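3 Planning and ordering equipment for an Odbridge workcell

Section last revised April 6, 2022

Complete this section before placing an order. Prices are given in the separate Pramico price list and are not repeated in this guide.

3.1 Confirm the work surface

1. Measure the usable table area. Leave a clear margin of 20 cm behind the arm mount for cables and connectors.
2. Check that the table top will take the mounting plate. The plate screws are supplied. Clamps are not.
3. Decide on a cell layout and mark it on the table with coloured tape. Choose a colour that stands out from the surface. Allow 2 rolls per table for the first year.

Note: Tape is a consumable and should be entered under running costs. Worn lines should be replaced as a full set so that cell sizes stay the same between tables.

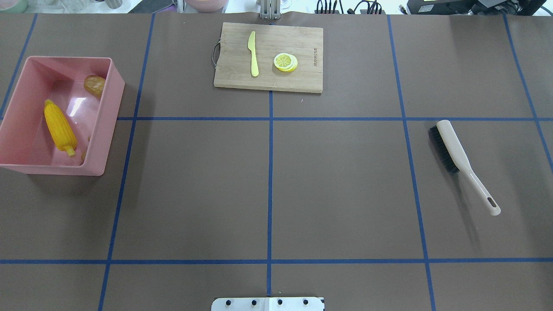 3.2 Budget for task objects

4. List every object the arm will handle, including bins, boards, brushes and toy food. Enter each one as a separate line on form Z-5.
5. Order spares of small objects at the same time as the originals. Shades and sizes vary between batches, and a later replacement may not match.
6. Set aside 9 per cent of the object budget for breakages.

Caution: Do not order real knives for cutting tasks. Toy versions are required on all Odbridge tables.

3.3 Choose the arm package

7. Select the Zarkska single or Zarkska dual package. The single package cannot be upgraded on site.
8. Add the power supply and cable set. Neither is included in the arm price.
9. Obtain a written delivery date. Lead time is normally about 5 weeks, but orders placed in June are held until the summer stock count has closed.

Note: If the table is to be moved to the Ibrahim building later, order the long cable set now. The short set does not reach the wall sockets there.

3.4 Before signing

10. Check the order against form Z-5 and keep a copy with the table record.

Installation is covered in section 4.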